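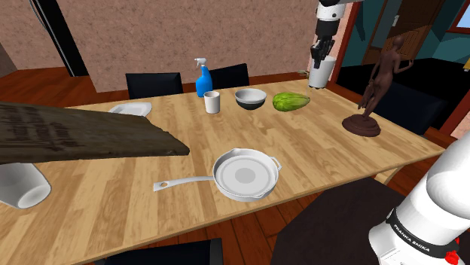 Table-clearing practice in the simulator: the arm has a white cup by the rim, with the lettuce right underneath.

I went up to Drisatberg in April for the open day at the Setska student robotics club, mostly because my niece wouldn't stop talking about it. I figured I'd stay an hour. I left when they turned off the lights!

The club's big project this year is called Raju, and the idea is simple enough that even I got it: teach an arm to tidy a dining table. All the practice happens on a computer first, in a made-up room with chairs, a black sofa and a pile of clutter on the table. And what clutter — a frying pan, a spray bottle, a big mug tipped on its side, and a dark brown statue of a person striking a pose. I got very attached to the statue.

Johanna Thaler, who runs the class, let visitors pick the next thing for the arm to grab. She told us the students had logged 1,352 practice runs since the fall, and they keep notes on every one (I peeked, and the spelling is wonderful). Cups are harder than they look, apparently. You have to come in straight over the rim, and if you're a bit off you just push the thing along the table.

I got two tries at the controls myself. We won't discuss the first. On the second I got hold of a bowl, dropped it, and still got a round of applause from three very kind teenagers.

The team is taking Raju to the Drerar contest next, and they were still arguing over the gripper settings when I went to find my coat. Parking is behind the gym, by the way, and the soup in the cafeteria is worth the line.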